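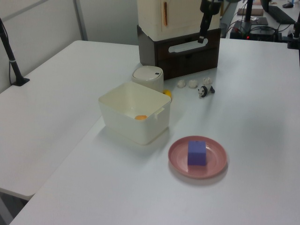 Table layout, second round – July 2022

Grollolden project, notes after the table was set up again. Layout as it stands: bin in the middle, orange piece inside it, purple cube on the pink plate, the three dumplings and the panda toward the back on the right. Toy fridge on top of the drawer unit, arm hanging just in front of the fridge. Fereshteh Naseri wants this to be the layout for the whole term. I'm not convinced, and I want my reasons on paper before we have 400 demonstrations of it.

1. The plate task is too easy. A cube with flat sides on a plate with a rim is about the kindest thing you can give a two-finger gripper. If the students report a good rate on that and call it "pick and place", I'll ask what they picked. Last round we had 22 tries on the cube and 4 failures, and all 4 were put down to the operator. Maybe. The log doesn't say so, the student who wrote the summary does.

2. The orange piece in the bin is the one I care about. It lies flat on the bottom, near the front left, so the fingers have to come down close to the walls. Teun Visser says the policy already handles this. What I've seen from him is 11 runs with the bin in one spot. Move the bin a hand's width and show me again.

3. Dumplings. Fine as distractors. As targets I don't see how we score them. The instruction was "pick up the dumpling" and there are three. Either we accept any of them, or we write "the one on the left" and say left from where. Needs deciding before anyone labels anything.

4. Lidded container. The yellow thing is mostly behind it. Is that intended? If it's a test of hidden objects, put it in the task list. If it just rolled there, take it out before recording.

5. Fridge on the drawers. Makes for a nice demo for the Verschueren people when they visit, and I suspect that's why it's up there. Has anyone checked what happens to the fridge when the arm pulls the drawer? I'd do the drawer alone first.

Teun's answer to most of this was that the Ludamholm group used a similar table and got their numbers. I've read their report. They don't say how often they moved things between runs, so I can't tell what the numbers mean.

To do:
– Fereshteh: wording for the dumpling task
– Teun: bin task again, bin moved every run, failures logged with a cause at the time
– me: scoring sheet, with a column for "operator touched something"

No training until the bin runs are in.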